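Sakora Refill Station for Hotels and Guest Houses

Product overview

The Sakora is a drinking water station for hotels, guest houses and small resorts that want to stop buying single-use bottles. It connects to the normal water line of the building, filters the water and cools it if you wish. Guests fill their own bottle or a glass carafe from the room.

We developed the Sakora together with hotel owners on islands and coasts, where every bottle arrives by ship and every empty one has to leave again or stay in the landfill. Many of these places now have a plastic reduction plan, some by their own decision and some by local law. A refill station is usually the first step in such a plan, and it is the one the guests notice.

Two models

Sakora 2000 is the floor model for lobbies, pool areas and corridors. The filter set treats 2000 liters before it must be changed. It has one tap for cool water and one for water at room temperature.

Sakora 3000 is for breakfast rooms and staff kitchens, where many carafes are filled in a short time. The filter set treats 3000 liters. The tap is higher, so a tall carafe can stand under it without tilting.

Both models have the same body, the same hoses and the same filter holder. A hotel that owns both needs only one kind of tool and one box of seals.
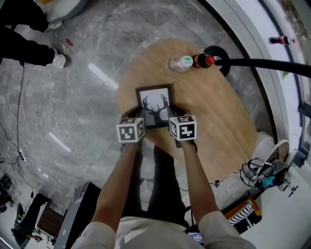 Filters

The filter set is called Ketia and comes in two parts, a sediment filter and a carbon block. The sediment filter takes out sand and rust, a common problem in older buildings. Our oldest customer building is from 1929 and still has a part of its first pipes; there the sediment filter is changed more often than the carbon block. You can order the parts separately for this reason.

Please note that Ketia filters are made for water that is already safe to drink. They improve taste and smell. If your property uses well water or collected rainwater, ask us before you order — you will need an additional unit in front of the station.

Installation

The station needs a cold water line, a drain and a normal electric outlet. Leave a free space of one hand behind the body for the air. On islands with frequent power cuts we recommend the version without cooling, which works with water pressure only.

Installation is done by our partner Stamport or by your own plumber. The manual is in English, Spanish and French. A paper copy is in the carton.

What a customer reports

"We put one station on each floor and a carafe in each room. In March, our busiest month, we did not order any small bottles. Some guests asked if the tap is safe, so we now hang the water test next to it."
— Stanisława Kalinowski, manager, Evangelista Guest House

Delivery and warranty

Stations are shipped on a pallet, fully assembled, with the first filter set inside. Sea freight is calculated by port. The warranty is 2 years on the body and the cooling unit. Filters and seals are wear parts and are not included.

Prices on request. Page updated Jul 19, 2019.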